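Fórum Casa e Arrumação » Limpeza » Mesa escura, marcas e o que deixar em cima

hrebelo
Boa tarde a todos. Comprámos uma mesa grande, quadrada, de tampo cinzento muito escuro, quase preto. Gosto dela, mas mostra tudo: pó, dedadas, anéis de copos. Passo o pano de manhã e às 4 da tarde já está outra vez marcada. Com que é que limpam as vossas? E deixam coisas em cima ou tiram tudo?

Deolinda C.
Pano de microfibra bem torcido, só com água, e logo a seguir outro seco. Nada de produtos com cera, que num tampo escuro deixam um véu esbranquiçado. Os meus panos vivem dobrados em cima da mesa, à mão.

tcordeiro
Discordo da água simples. Com gordura não chega, só espalha. Uso duas gotas de detergente da loiça em 2 litros de água e depois passo por água limpa. O pano seco no fim, isso sim, é obrigatório.

Deolinda C.
Duas gotas ainda vá. Há quem despeje meio frasco e depois venha queixar-se das riscas.

martim_tavares
O problema de muitas mesas destas é o que lá se vai deixando. A nossa é do mesmo tom e acaba sempre assim a meio da tarde: jarra com flores brancas, uma garrafa de água deitada, um jarro de plástico também deitado, o pano roxo dobrado. E depois as coisas pretas, que no tampo escuro quase não se veem.

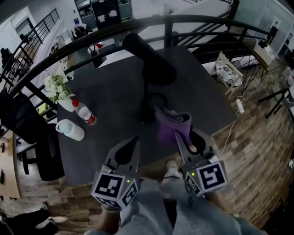

Cá em casa a regra passou a ser só a jarra. O resto vai para a cozinha antes do jantar e limpa-se tudo de uma vez, em vez de andar a contornar objetos com o pano. Demora menos e não ficam ilhas de pó.

hrebelo
Faz sentido. Mas a jarra não deixa marca? Tenho medo da água que escorre quando se mudam as flores.

martim_tavares
Deixa, se não se secar o fundo. Mudo a água no lava-loiça e seco a jarra por baixo antes de a pousar.

vasanthi_k
Eu ponho uma base de cortiça debaixo da jarra e não penso mais nisso. Garrafas deitadas é que não quero em cima da mesa, com tampa ou sem tampa. Já me estragaram uma toalha.

tcordeiro
Base de cortiça também prende humidade. Prefiro feltro — e levanto a jarra todos os dias.

vasanthi_k
Tenho a mesma base desde dezembro e o tampo está impecável. Feltro molhado é bem pior.

hrebelo
Obrigado a todos. Vou experimentar primeiro só com água e dois panos, e se ficar gordura passo às duas gotas. A fruteira sai da mesa ainda hoje. A base fica para depois, que pelos vistos não há acordo.

Deolinda C.
Experimenta primeiro num canto, e lava os panos sem amaciador.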